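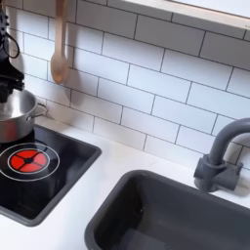
About Fimel

By Duangjai Srithong
Thursday, January 8, 2026

We test grippers. Also arms, cameras and controllers, but mostly grippers, and mostly for people who already bought one and want to know why it drops things. Small shop, 4 of us, one long room at Saengthong with a roller door that sticks. If you got here from a search for "parallel jaw or suction" you're in the right place, keep reading.

How we started: I was running acceptance tests for a packaging line and every vendor sheet listed grip force, stroke, weight, and not one word on what happens when the part is a bit soft and there's a pot in the way. So I started keeping notes. Notes became a spreadsheet, spreadsheet became a company the October before last. The spreadsheet is still in use. It's not pretty.

What we do

Side by side trials. You send us two or more grippers (or two controllers, or two camera mounts), we run them on the same arm, same objects, same task list, and write down what they did. Fixed price per comparison. A standard run is 600 attempts per gripper, and we log every one, including the ones where the operator messed up. Those get their own column.

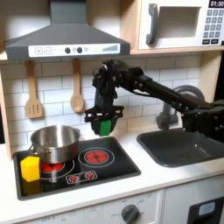 Most of our tasks are household tasks. Pick up the block, carry it past the pot, set it down on the burner, don't touch anything else on the stove. Sounds easy. A warehouse bin has walls to push against and nobody cares if you bump them. A kitchen has rims, handles, shiny surfaces, a faucet exactly where your elbow wants to go. Play kitchens are good for this, the layout is close enough to the real thing and everything fits inside a small arm's reach.

Plain blocks are the first round for every gripper we take in. Flat sides, simple shapes, bright colors so you can find them again in the footage. If a gripper can't hold a block upright we don't move on to spoons and we don't bill for spoons.

What we look at

Finger alignment. Big one. Fingers that close a hair out of parallel will twist a block on the way up and you only notice at the put-down.

Width of the whole hand, not only the opening. A wide crossbar is fine over a bare table and a pain next to a saucepan.

Cable routing. We ask for some slack at the wrist, then check it through the full range of the task, since a loop that looks fine at rest can be a problem three joints later. 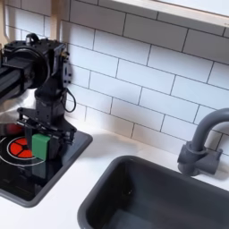
Approach height too. We have operators come in from above and stop low over the surface before release, and we score the drop seperately from the grasp. Lots of grippers grasp well and release badly. Sticky pads are the usual reason. Clients never ask about release and then it's the first thing they phone about.

Cameras: glossy black surfaces and shiny metal are hard on them. Reflections of the block read as a second block, that sort of thing. We compare views from different spots on the same task, so you can see which one loses sight of the fingertips when the arm is in front. Usually more than one does. We don't sell cameras and don't get a cut from anyone who does.

Controllers: same list, shorter report. Lag, jitter, how it feels after an hour. Yes "how it feels" is in the report. Operators sign it.

Current work

Right now the room is busy with the Dratport comparison, two finger sets on one arm, kitchen tasks only. 567 attempts in on the first set at the time of writing. Results go to the client first, then if they agree we put the summary on the results page. Most agree. The Voten controller write-up is up there already, minus one table we're redoing becuase I mixed up two columns.
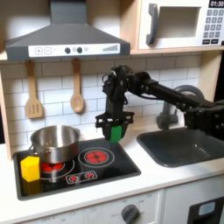 Working with us

Ship the hardware with its mounting plate and whatever screws it needs. Please. We have a drawer of screws and none of them are yours. Include the firmware version on paper, in the box.

Lead time is 10 working days from when the box arrives, longer if we have to print an adapter. We'll tell you before we start, and we send a short clip from the first session so you can say "no, it's mounted backwards" early on.

Visits are fine, mornings are best. Duangjai answers the email, the others answer the phone. Bring your own objects if you have odd ones, we like odd ones and will probably ask to keep them for the next round.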